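3.2 Snack and drink choices during the afternoon break

Participants were recruited at two office sites, Fetlow and Dronedby, in May. Of the 200 employees who returned the consent form, 187 completed both questionnaires and were kept in the analysis. Each person recorded what they ate and drank between lunch and the end of the working day, along with the time and the place where the item was obtained. Entries were coded by the first author and checked against the Skollarska food categories by W. Pelupessy. Disagreements were settled by discussion.

Items were grouped as packaged snacks, fresh food, sweetened drinks and water. A packaged snack taken together with a drink was treated as one eating occasion if the two entries were no more than 4 minutes apart – a stricter limit than the one used in our earlier study (Sembiring and Pelupessy), where long gaps inflated the number of combined occasions.
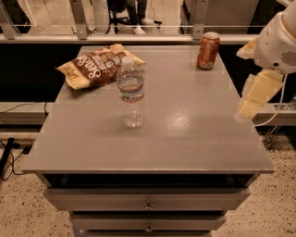 Figure 2. Packaged snack, bottle and soda can on a tabletop.

Portion size was taken from the package label where the participant had copied it down. Where the label was missing, we used the standard portion for the category. Shared packages were a problem for this method, and entries marked as shared were left out of the energy estimates but kept in the counts of occasions. Water was counted only when it was entered as a separate item – refills of the same bottle were not recorded.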